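The new lockers, ground floor hall

We were promised storage that would change how the building works. What arrived was a set of grey metal lockers from Greswood. The brochure says 80 litres a door. I have my doubts, having tried to get a winter coat and a pair of boots into one.
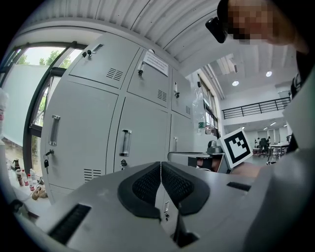
Pemar Building Users' Group
Grey doors, black locks, a large window for company. There is a printed notice taped to the top of the frame, in small type, as notices here always are. Tsung-han Lai thinks people will read it. I give it until March. A bunch of keys has been left hanging in one of the lower doors, which rather defeats the point of a lock.

Louvers come as standard. Greswood calls this "active airflow". They are slots. Whether slots will do anything for damp gym kit is a question Sum-yee Lam has put to the supplier twice, and the reply so far is a link to the same brochure.

The handles are my other complaint. Some doors have a recessed one, some have an upright pull, and I can't find any logic to which gets what. Lai-ching Yuen likes the recessed sort as they don't catch your sleeve. I find them a nuisance with cold fingers. The bill came to 1,914 including delivery, and for that I'd have expected them to match.

Spare keys are with Chia-hao Choi, room 126. Lost ones cost 15 to replace, so we shall see how long the fobs last.

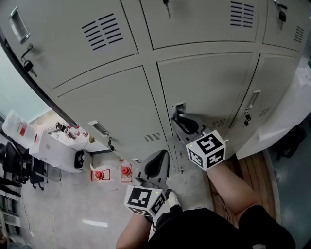 Trying one of the lower doors, keys still in several of the locks.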